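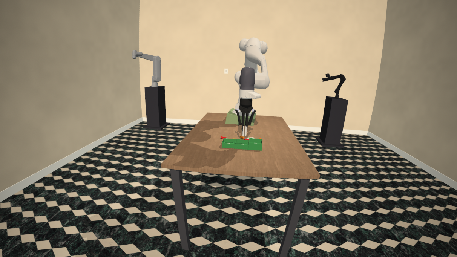

Ajuda > Clubes e associações > Guia de configuração

Secção 3. Criar o espaço do seu clube no Bakavari

Última atualização: outubro

Bem-vindos à parte mais divertida do guia! No fim desta secção o clube terá uma página própria, uma lista de sócias e sócios e o primeiro encontro marcado na agenda. Tenha à mão o nome oficial do clube, o logótipo e uma folha com os contactos (serve uma exportada de qualquer programa de cálculo).

1. Entre no Bakavari com a conta de administração e escolha Novo espaço. Escreva o nome do clube tal como aparece nos estatutos. O endereço da página é gerado a partir dele e só pode ser alterado 3 vezes.

2. Em Grupos de interesse, crie um grupo por atividade: leitura, caminhadas, almoços, línguas, o que houver. Cada espaço aceita até 12 grupos. O clube de Poltport começou com dois e já os tem todos ocupados, uma maravilha de ver!

Nota: um grupo sem responsável fica guardado como rascunho e não aparece na página pública.

3. Abra Pessoas > Importar e carregue a folha de contactos. O limite é de 1.000 linhas por ficheiro; os clubes maiores podem dividir a lista e repetir o passo.

Cuidado: a importação substitui as moradas já existentes. Faça primeiro uma cópia em Pessoas > Exportar.

4. Reveja as linhas marcadas a amarelo. Quase sempre são endereços de correio repetidos, muito comuns em casais que partilham a mesma caixa. Escolha Manter ambos e siga em frente. 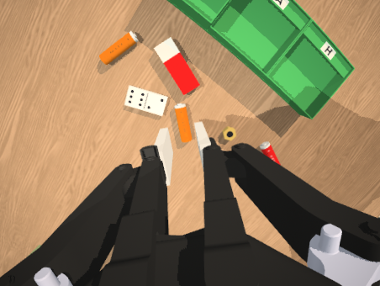
5. Envie os convites. Cada pessoa recebe uma ligação válida durante 96 horas. Passado esse prazo, use Reenviar convite na ficha respetiva; a ligação antiga deixa de funcionar.

6. Marque o primeiro encontro em Agenda > Novo evento. Preencha o local, a hora e o grupo que organiza. Se ativar Boleias, quem tem lugares livres no carro pode oferecê-los ali mesmo (experimentem, é a função de que mais gostamos!).

Nota: para eventos abertos ao público, selecione também Mostrar a visitantes. Os nomes dos inscritos continuam visíveis apenas para o clube.

7. Publique a página e veja-a também num telemóvel, com a sessão terminada.

A tradução dos menus foi revista por Chiến La e Sơn Mạc. Encontrou uma palavra estranha? Escreva-nos, adoramos receber sugestões!

Seguinte: Secção 4. Quotas e recibos

14 partilhas · 6 comentários

© Bakavari · Contacto · Voltar ao topo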